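4.2 Teaching the planner about your shelves

Right, camera calibration's done, so now we tell Vineo what it mustn't bump into. I do this from scratch every time the furniture moves (yes, even a little bit!).

1. Open the Scene tab and press Capture. Leave the arm parked.

2. Draw a box round each board separately. With two units pushed together it's tempting to draw one long box per tier, but if the boards don't line up you'll lose the step between them.

3. Add the legs as thin rods. The depth map is hopeless on narrow black metal, so I never trust the automatic fit. Slanted ends need the Tilt handle.

4. Set Padding to 5 mm for boards and 70 mm for anything marked Person.

5. Type 600 into Minimum Blob and press Rebuild. Small scraps on the tabletop then drop out of the obstacle map – they're targets for the picker, and you don't want the planner swerving round them.

Caution: the Person layer is a planning aid only. It doesn't replace your safety stop, so keep that switched on.
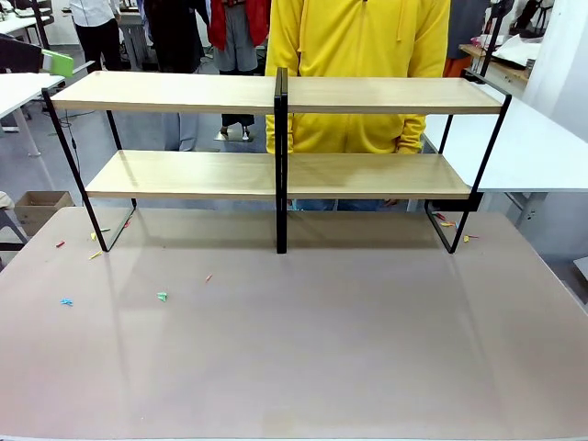

Kekeli Appiah wrote in to say that step 3 goes quicker if you draw one rod, copy it and mirror it, though the mirrored copy loses its Tilt lock and you have to set it again by hand. I've tried it since and it does save a fair bit of clicking.

6. Press Dry Run and watch the ghost arm go round. If it clips a rod, go back to step 3.

Note: Rebuild takes about 2 minutes on my old laptop. Don't press it twice, it just starts over.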